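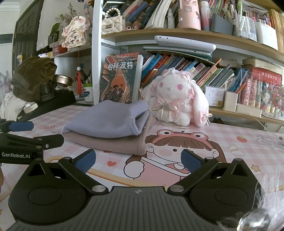

Reading Desks and Shelves: Summer Tidy at Dradell House

Residents are reminded that the summer tidy of study bedrooms and shared reading desks begins on Sat 2 July. The arrangements are the same as those for December, with two changes to the collection of textiles, set out below.

Desk surfaces

Desk mats may stay in place. The printed kind, such as the pink checkered mat with the girl in the frog-shaped hat, should be wiped with a damp cloth and left flat to dry before anything is put back on it. Soft toys are welcome on desks throughout the year. A plush bunny with a lace bonnet and a ribbon bow should be dusted by hand and kept out of the laundry bags, as trimmings of this sort do not survive the machines at Caletti.

Folded textiles

Small blankets and cloths for laundering should be folded and stacked on the desk, one on top of another, with the rounded folds facing the chair. Lavender-gray and taupe-brown pieces may share a stack. White items go in a separate bag, available from the Rudd Wing office. Each resident may send up to 9 pieces without charge. Stacks will be collected by 2 pm and returned within the week. Name labels are now required on every piece, and unlabelled textiles will be left where they are.

Books and shelves

Books should stand upright where space permits. Where a row has begun to lean, a divider or a box set at one end will generally hold it. Volumes kept at the back of the desk, including the Harry Potter book with the dragon on its cover, should be returned to the shelf if there is room for them. Tablets and laptops should not be left lying across the tops of books during the tidy. Pen holders and card holders may remain on the lower shelf.

Additional dividers

The House has ordered 100 acrylic dividers from Bratumel, of which 29 are reserved for the ground-floor reading room. The remainder may be requested at the Rudd Wing office during normal opening hours. They remain the property of the House and should be handed back at the end of the tenancy.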